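Home Archive Categories About Search

Two-cup holders, one January later
10/14/25

I bought the first cup holder in January, when I was still carrying four drinks down the hall in a cardboard tray that went soft at the corners. Since then I've tried three of them. Two went back in the closet. The one I kept is the dark brown one, two round bases joined in the middle with a wire loop on each side.

The Plarero was the first. It held the cups well enough, but the openings were cut for wide cups, and a regular 10-ounce paper cup sank in up to the rim. You had to pinch the lip to get it out, and a paper cup with its lip pinched doesn't pour or drink right after that. The Inosport was meant for water bottles and I should have read the listing.
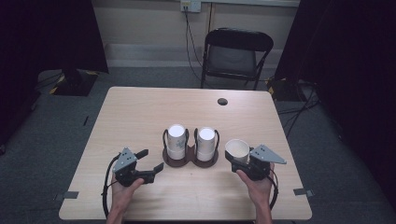
What I look for now is how much of the cup stays above the holder. If I can get my fingers around the side, the cup comes out straight. If I can only reach the top, I end up squeezing, and an empty cup folds very easily. Full ones are stiffer but then you have the coffee to think about.

Empty cups have their own problem, which is that they tip over if you brush past them. On a smooth table they roll in a curve and go off the side. I drop them in the holder as soon as they come out of the sleeve and leave them there until somebody wants one.

As for the cups, I buy the plain Brutar ones in sleeves of 40. Ojeda has a heavier cup that I like better, but it costs more and I only use it for soup. Mixing brands in one holder is fine as long as the bases are close in size -- the tops can be different and it doesn't matter.

Wire loops get in the way a little if you come at the cups from the side. I go in from the front and keep my wrist low. The holder wipes clean with a damp cloth. I still want a second one, so if you see the brown kind for under $14, leave a comment and tell me where.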